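Plekum Support > Tickets > Heating and hot water
Boiler pressure drops overnight, engineer says "normal"
Status: open (reopened by customer)
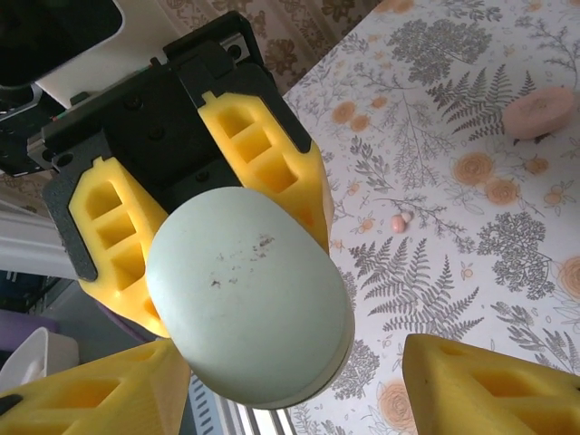
Iwona Grabowska

Opened 25 December 2023

I have a Serkix combi, installed in September by your people. Every morning the gauge has fallen and the boiler has locked out. I top it up from the filling loop, it fires, we have hot water, and by the next morning it's down again. I was told on the phone that a new system "settles in". It has had three months to settle.

No damp patches that I can find. I've been round every radiator valve with kitchen roll. Please don't send me the bleeding guide again, I have done what it says and it made the pressure lower, as you would expect.

Reply from Gemma Villa, Plekum Support

Hello Iwona, sorry to hear you're having trouble. A small loss of pressure can be normal in the first few weeks as air works its way out. Could you confirm the reading when cold, and whether the filling loop is fully closed at both ends? Could you also tell us if there is any dripping from the copper pipe on the outside wall?

Reply from Iwona Grabowska

Cold reading after topping up is in the green. Next morning it is below the red mark. The loop is closed at both ends, and I have now taken the hose off altogether, so it isn't that.

I tied a freezer bag over the outside pipe last night. There was water in it this morning. Not much, a few spoonfuls. I don't know if that is enough to explain the drop and I would like somebody to tell me with a reason attached.

Reply from Gemma Villa, Plekum Support

Thank you for checking. Water from that pipe usually points to the pressure relief valve. I've passed this to our technical desk.

Reply from Aldo Guerra, Technical Desk

The relief valve will let by if the pressure climbs too high while heating. Most common cause is the expansion vessel losing its air charge. Second most common is grit on the valve seat after somebody has opened it. What does the gauge show when the heating has been on for an hour?

Reply from Iwona Grabowska

It goes right up past the green and sits just short of the top. I did mention this to the engineer who came out, Mr Montes, and he wrote "normal operation" on the sheet. He was here for 18 minutes and charged me £195. I don't see a line on the sheet for the vessel, so I assume it wasn't tested.

Reply from Aldo Guerra, Technical Desk

That is too high. I have read Ignacio Montes's report and there is no vessel reading on it. It may have been checked and left out, I'll ask him. I'd like a second visit with a pump and a gauge. In the meantime, fill only to the bottom of the green and turn the flow temperature down.

Reply from Iwona Grabowska

Done. It lasted 2 days before locking out, so that's better, but I wouldn't call it fixed. And if the vessel gets pumped up and goes flat again in a month, is that another call-out? I was told the same sort of thing about the Magnusson we had before, "just needs recharging", and it needed recharging every winter until we scrapped it.

Reply from Aldo Guerra, Technical Desk

Fair question. If water comes out of the air valve on the vessel, the diaphragm has gone and it gets replaced under warranty. If only air comes out, we recharge it and fit a new relief valve at the same time, as they rarely seal properly once they've been passing. No charge for the visit either way. Ignacio has confirmed that he didn't test the vessel.

Reply from Iwona Grabowska

Then I'd like the first charge refunded as well, and I'd like that in writing here. Ticket to stay open until the pressure has held for a full week with the heating on as usual.

Internal status changed: awaiting visit. Refund request sent to Ayana Admasu, Accounts.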